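Pipeta

Compartilhamentos: 1356 | Comentários: 5

A pipeta é um instrumento usado para recolher, medir e transferir volumes de líquido. A família é enorme: vai do tubo de vidro com uma única marca gravada, que se enche até o traço e se esvazia por gravidade, à micropipeta de êmbolo, capaz de entregar uma gotícula que mal se vê a olho nu. Química, biologia, medicina, análise de alimentos, controle de águas, perfumaria: poucos objetos de laboratório circulam por tantos ofícios, e poucos são tão bonitos de estudar de perto.

A palavra vem do francês pipette, diminutivo de pipe, "tubo" ou "cachimbo". Em português o uso popular estendeu o termo ao conta-gotas de farmácia, que tecnicamente é um parente, embora não sirva para medições rigorosas.

Princípio de funcionamento

Toda pipeta depende de uma diferença de pressão. Quando se reduz a pressão do ar dentro do tubo, a pressão atmosférica empurra o líquido para cima; fechando-se a extremidade superior, a coluna fica suspensa. Quem já tampou um canudo com o dedo e o tirou cheio do copo fez a mesma experiência, e é uma das demonstrações mais felizes que se pode levar a uma sala de aula.

A superfície do líquido dentro do tubo não é plana. Em vidro limpo, a água sobe ligeiramente pelas paredes e forma uma curva côncava, o menisco. A leitura faz-se pela parte mais baixa da curva, com o olho exatamente à altura do traço. Olhar de cima ou de baixo introduz o erro de paralaxe, responsável por boa parte dos resultados estranhos dos principiantes. Com líquidos muito escuros, em que o fundo da curva não se distingue, costuma-se ler pela borda superior, desde que o procedimento seja o mesmo do começo ao fim do trabalho.

Nas pipetas de vidro também é preciso saber o que fazer com a última gota. As graduadas "para escoar" (marcadas TD ou Ex) já descontam o filme de líquido que permanece nas paredes e a pequena quantidade retida na ponta, que não deve ser soprada. As de sopro, geralmente identificadas por um anel fosco ou por faixas coloridas junto ao topo, pedem que essa quantidade seja expelida. Confundir os dois tipos é um erro clássico.

História

Tubos para retirar amostras de líquido são muito antigos. O "ladrão de vinho", um tubo longo mergulhado no barril e tampado com o polegar, é um antepassado direto e continua em uso nas adegas. A pipeta de laboratório propriamente dita ganhou forma entre o fim do século XVIII e o início do XIX, junto com a análise volumétrica, quando a química descobriu o prazer de responder a perguntas de "quanto" medindo volumes em vez de pesar precipitados durante dias.

O salto foi extraordinário. Com uma bureta, uma pipeta e uma solução de concentração conhecida, uma fábrica de tecidos podia verificar a força do seu alvejante em minutos, e um comerciante podia saber se a soda que comprara valia o preço. A titulação saiu da bancada erudita e entrou no armazém!

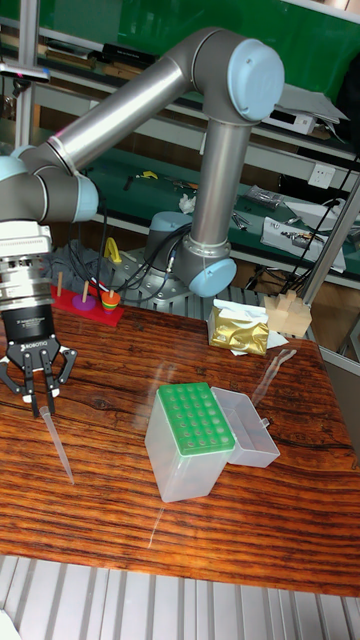
Ao longo do século XIX os vidreiros aperfeiçoaram a forma que hoje se reconhece de imediato: haste fina, bulbo central alargado e ponta afilada. O bulbo guarda quase todo o volume, e a marca fica na haste estreita, onde uma pequena diferença de líquido produz um deslocamento bem visível. É uma solução geométrica elegantíssima, e por isso a pipeta volumétrica sobreviveu praticamente intacta até os nossos dias.

Durante muito tempo a aspiração era feita com a boca. O hábito causou intoxicações, queimaduras e infecções de laboratório, e foi sendo abandonado com a difusão das peras de borracha, dos pipetadores de roldana e das bombas manuais. Hoje a pipetagem oral é proibida pelas regras de segurança de qualquer laboratório sério.

No fim da década de 1950 surgiu na Alemanha a micropipeta de êmbolo com mola, operada com o polegar. Ela chegou na hora certa: a bioquímica e, depois, a biologia molecular trabalhavam com reagentes caros e amostras minúsculas. Mais tarde vieram os modelos de volume ajustável, os multicanais e os eletrônicos.

Tipos principais

Pipeta volumétrica. Mede um único volume, com grande exatidão. É a escolha natural para preparar padrões e diluições de referência.

Pipeta graduada. Tem escala ao longo do tubo e permite entregar volumes variados, com exatidão um pouco menor.

Pipeta Pasteur. Tubo simples, de vidro ou plástico, com a ponta estirada. Não mede; transfere. Nas mãos certas, separa duas fases líquidas com uma delicadeza admirável.

Micropipeta de deslocamento de ar. Entre o êmbolo e o líquido existe uma almofada de ar. É rápida e confortável, mas sensível à temperatura e a líquidos voláteis ou muito densos.

Micropipeta de deslocamento positivo. O êmbolo toca diretamente o líquido. Brilha com glicerol, óleos, solventes e tudo aquilo que espuma, evapora ou gruda.

Ponteiras

Com a micropipeta veio um acessório que merece um verbete só para ele. A ponteira é um cone oco, em geral de polipropileno, que se encaixa na extremidade do instrumento e é a única parte a tocar a amostra nos modelos de deslocamento de ar. Trocada a ponteira, elimina-se o principal caminho de contaminação entre um frasco e outro. O polipropileno foi um achado: resiste a muitos reagentes, suporta a autoclave e é barato de moldar.

As caixas também têm a sua pequena história. As ponteiras são vendidas soltas em sacos ou já dispostas em suportes perfurados, de modo que o usuário possa encaixá-las sem usar os dedos. As cores dos suportes ajudam a distinguir as faixas de volume, mas cada fabricante segue o seu próprio código, e quem muda de fornecedor precisa reaprender tudo.
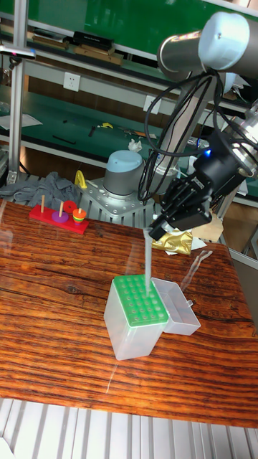 Ponteira translúcida sobre uma caixa com suporte verde perfurado; à direita, a tampa aberta.

Há ponteiras com filtro, que retêm aerossóis e protegem o interior da micropipeta; ponteiras de baixa retenção, cuja superfície ajuda o líquido a escorrer por inteiro; e ponteiras longas e finas, próprias para alcançar o fundo de tubos estreitos ou carregar poços de gel. A qualidade do encaixe importa mais do que parece. Uma vedação imperfeita deixa entrar ar, e o volume aspirado fica abaixo do selecionado sem que o visor acuse coisa alguma.

Técnica

Aprender a pipetar bem leva tempo e dá uma satisfação enorme. O gesto fundamental chama-se pipetagem direta: pressiona-se o êmbolo até o primeiro batente, mergulha-se a ponta apenas alguns milímetros, solta-se devagar, espera-se um instante e retira-se. Para dispensar, encosta-se a ponta na parede do recipiente, desce-se ao primeiro batente e em seguida ao segundo, que expulsa o resto.

Na pipetagem reversa a lógica inverte-se. O êmbolo desce até o segundo batente antes da aspiração, recolhendo um excesso, e só se dispensa até o primeiro. O que sobra na ponteira é descartado ou devolvido ao frasco de origem, conforme o protocolo. Para soluções viscosas ou que fazem espuma, a melhora é impressionante.

Outros cuidados fazem diferença:

- umedecer a ponteira previamente, aspirando e dispensando a solução algumas vezes;
- manter o instrumento na vertical durante a aspiração;
- deixar líquidos e equipamento à mesma temperatura;
- não girar o seletor além dos limites da faixa;
- nunca deitar a micropipeta com líquido na ponteira.

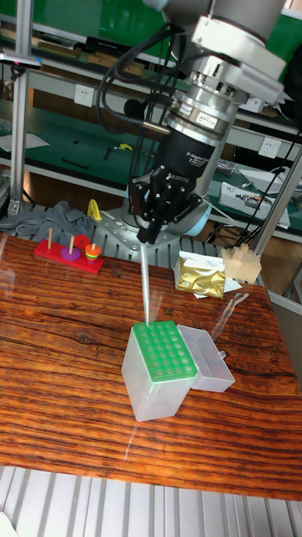 Ponteira em posição vertical, com a extremidade estreita junto à face superior da caixa.

Calibração e exatidão

O método de referência para verificar uma pipeta é o gravimétrico, e ele é de uma simplicidade encantadora. Dispensa-se água destilada em um recipiente sobre a balança, anota-se a massa e converte-se o valor em volume, levando em conta a densidade da água à temperatura medida. Repete-se a operação várias vezes. A média revela a exatidão; a dispersão dos resultados revela a precisão. Uma pipeta pode ser muito precisa e pouco exata, errando sempre na mesma medida, e esse é o caso mais fácil de corrigir.

Em volumes muito pequenos, a evaporação torna-se uma adversária respeitável. Os laboratórios de calibração recorrem a armadilhas de umidade em volta do prato da balança e controlam temperatura, pressão e umidade relativa do ar. Existem ainda métodos fotométricos, que usam corantes e medem a absorção de luz.

No ensino e nos museus

A pipeta é também um magnífico objeto de ensino, pois reúne pressão, tensão superficial, densidade e estatística em um tubo que cabe na mão. Na escola Pinheiro, em Eltomura, um exercício de junho pede que cada turma pese 3 séries de gotas e compare os desvios, sem instrumento eletrônico além da balança. Os resultados ficam expostos no corredor e são disputadíssimos!

O Museu do Vidro de Nernthorpe conserva uma coleção notável de vidraria volumétrica, com peças sopradas, protótipos de bulbo duplo e exemplares cuja graduação foi gravada à mão. O catálogo, organizado por Ngaio Katene e publicado em 2000, dedica um capítulo inteiro às pontas quebradas e retificadas à chama, um assunto delicioso para quem gosta de ver como os laboratórios antigos prolongavam a vida do material. Parte do acervo veio de uma antiga oficina de Triltthorpe, especializada em pipetas para laticínios.

Ver também

Bureta
Balão volumétrico
Menisco
Proveta
Titulação

Última revisão do verbete: 22 de outubro de 2022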